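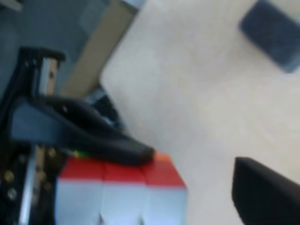

Détail de la pince, métal noir et rail argenté.

Visite chez Celano, rénovation de salles de bains

Nous étions 18 inscrits pour la journée portes ouvertes du 10/9/21. L'accueil se fait par le magasin, puis on passe dans l'atelier, qui occupe 500 m² à l'arrière du bâtiment.

Pichit Mahawong, chef d'atelier, a conduit la visite. Il a commencé par les receveurs de douche. La gamme Polura existe en quatre largeurs et se recoupe sur mesure avant livraison. Le découpage se fait sous aspiration et il faut parler fort.

On voit ensuite la zone des meubles vasques. Les caissons Fonham arrivent montés, seules les façades sont posées sur place. J'ai demandé le délai pour une salle de bains complète : trois semaines de chantier, plus l'attente des meubles. Le dossier doit être signé avant mars pour une pose au printemps.

Dans la salle d'exposition, six ambiances sont installées. La robinetterie Li est branchée et on peut l'essayer. Un mitigeur de lavabo est affiché à 135 euros, hors pose. Les carreaux de fin de série sont vendus au fond, à côté des toilettes.

Café à la fin, devis sur rendez-vous uniquement. Le parking est petit, mieux vaut se garer dans la rue.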